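Girkell garment steamer, the small one - 2 months in

Quick one, I'm packing. Bought this in September after my iron died on me the morning of a wedding. Wanted something that fits in a carry-on and doesn't need a board. Mostly happy. Some gripes.

Heat up is fast. Fill it, plug it in, brush teeth, ready. Steam is strong for the size, way stronger than the Olmedo I had before, which basically breathed on things. Cotton shirts ok. Linen needs 2 passes and a bit of swearing. Rayon and anything floaty, great, hang it up and done.

The tank is small. You get one shirt and one pair of pants out of it, then back to the sink. And the fill cap is stiff, I've got short nails and it's a fight every time. Put a rubber band around it, helps.

It spits. Only if you tilt it too far foward, but it spits. Keep a towel handy, and don't do silk with it unless you like spots. I ruined nothing but it was close.
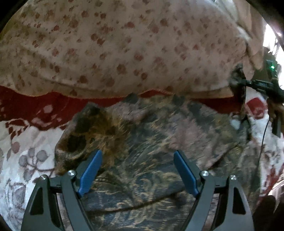
Dark patterned fabric, all crumpled up.

Prints are where I like it best. Dark ones go shiny under an iron if you're careless (I am) and I've had no shine at all with this. Go from the inside if you're nervous. Pull the hem down with your free hand, slow strokes, let it hang after. 20 minutes before you wear it or the creases come right back when you sit down.

Cord is long enough for a hotel closet door. Took it to Findthorpe for a long weekend, outlet was behind the bed, still reached. Comes with a brush thing that clips on the front. Falls off. Mine lives in a drawer now.

Noise, normal. Hums a bit. Not a 6 am in a shared room kind of appliance.

Oh and the bag it comes in is too tight if the cord is still warm and puffy, so let it cool frist. Gandton do a roomier pouch that fits it fine.

Would buy again, would not pay full price. Wait for a sale. 4 stars, lost one for the cap.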